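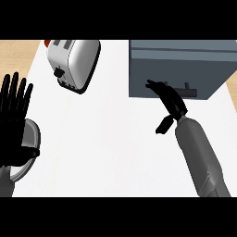 Tuesday, September. Gown and mask stock, county reserve model.

Picked up where we left it last week. The state sent the revised intake sheet for the Ekstead warehouse at 8:40 and it does not match what we loaded in August. Old sheet lists isolation gowns by case, new one lists them by unit, with the case size moved to a separate tab. Our import read units as cases without complaint. Reran with the column mapped by hand and got 2,774 gowns on the shelf at Ekstead, which agrees with the paper tally Hermenegildo Tovar brought back from there. The earlier number is wrong everywhere it appears. Marked the August run as bad in the log but did not delete it.

To do: importer should refuse a file if the unit column is missing or renamed. At present it guesses.

Burn rate. Still using the spring curve scaled to current admissions. This overstates gowns and understates gloves. The three hospitals that report daily have changed their reuse rules since then, and two of them changed in opposite directions. Tried fitting each hospital separately. The fit is fine for Plerenen General, poor for the other two, where the weekend reports are lumped into Monday and the model sees a spike that is only paperwork. Spread the Monday figure back over the prior days, evenly, and the residuals drop by nearly half. Even spreading is crude. Leave it for now.

Face shields from Berchtold. Second sample lot tested this morning. Procedure same as the first lot: visor clipped to band, band tightened to stop, shield flexed by hand to the mark and released, repeated until the clip lets go or we reach the end of the count. Of the 9 samples, 5 reached the end and 4 let go early, all four at the left clip. Checked the clips under the loupe. The failed ones have a visible step at the root of the tab where the mold halves meet, and the ones that passed have it too but smaller. Calling it a mold alignment problem until someone shows otherwise. Wrote to Berchtold with the lot number and asked whether the left and right cavities were cut at the same time.

Fogging check not done. The humidity chamber is on the mask job until Thursday's slot opens. Note that the anti-fog film on this lot peels at one corner if the liner is pulled toward the forehead side. Pull it toward the chin. Somebody should put that on the instruction card before these go out, if they go out.

Masks. Siltevness pressure-drop readings look low across the board compared with the first week. Swapped the flow meter for the spare and the readings came back up, so the low set belongs to the meter. Everything logged with the first meter after Friday's calibration is suspect. HT thinks the inlet filter was seated crooked when it went back on. Opened it: gasket pinched on one side, crease still in it. New gasket fitted, zero checked, leaving it to run overnight against the spare before trusting it.

Filtration numbers come off a separate instrument and stand as logged.

Call with the state at 2:30. They want a single days-on-hand figure per county for the daily briefing. Told them the model gives a range and the range is wide for gloves. They will print one number whatever we send, so we agreed on the low end, with the date of the underlying count next to it. They also asked if donated stock from manufacturers can be included before inspection. Said no. It goes in a separate column, not added to the total – they can show both if they like.

Open question from the call: who owns the expired respirators at Ekstead. They are in the warehouse count, out of the hospital count, and the federal extension letter covers some lot codes and not others. HT has the lot list and will mark it up against the letter. Until then they are carried as zero.

Tomorrow:
Importer check on unit column.
Rerun all counties with corrected Ekstead figures, compare against what was sent out in August, send a correction if any county moves by more than a day.
Meter comparison, read first thing before the chamber is turned on (the supply line sags when both draw).
Chase Berchtold if no reply by noon.
Order gaskets. The drawer is down to the odd sizes.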